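4.3 Arbeiten am gemeinsamen Tisch: Grundregeln für den Zweihandbetrieb

Gilt für alle Zellen am Standort Utidberg. Wer die Schritte ein paar Mal durchgegangen ist, merkt schnell, wie flüssig so ein Aufbau läuft!

1. Not-Halt auf beiden Seiten des Tisches drücken und wieder entriegeln. Erst danach die Antriebe freigeben.
2. Tischfläche freiräumen. Es bleiben nur die Teile liegen, die im Ablaufblatt stehen.
3. Kabel an beiden Handgelenken von Hand nachführen, einmal bis zum Anschlag in jede Richtung. Sie müssen im freien Bogen laufen und dürfen nirgends spannen.
4. Geschwindigkeit auf 15 Prozent stellen und den Ablauf einmal komplett ohne Teile fahren.

Achtung: Solange die Antriebe freigegeben sind, greift niemand zwischen die Hände, auch nicht »nur kurz« nach einem verrutschten Teil.
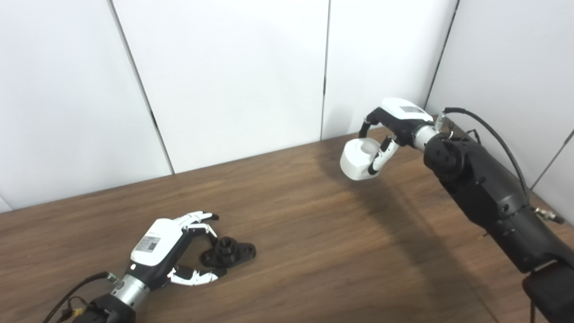

Fidelina Nina
Anwendungstechnik, Zweihandsysteme

Eine Hand hält das weiße, zylindrische Teil über dem Tisch, die andere ist geöffnet, und vor ihr liegt das schwarze Flanschteil auf der Platte. An solchen Stellungen lässt sich wunderbar üben, worauf es ankommt:

5. Immer nur eine Hand bewegt sich, die zweite wartet. Paralleles Fahren wird erst nach der Abnahme freigeschaltet.
6. Gehaltene Teile nie über der wartenden Hand führen.
7. Flanschteile mit dem Zapfen nach oben ablegen, dann findet der Daumen seinen Platz fast von selbst.
8. Nach 30 Zyklen anhalten, Fingerglieder auf Abrieb prüfen, Ergebnis ins Zellenbuch eintragen.

Hinweis: Die Etiketten auf den Handschalen nicht überkleben oder abziehen. Bei Rückfragen an Asen bitte die Angaben vom Etikett mitschicken.

Hinweis: Den Greifkraft-Grenzwert ändert ausschließlich Kenta Hirose oder seine Vertretung. Verbesserungsideen zum Ablauf sind sehr willkommen, die nächste Überarbeitung dieses Kapitels kommt im Juli.

Weiter mit 4.4 Abnahme und Freigabe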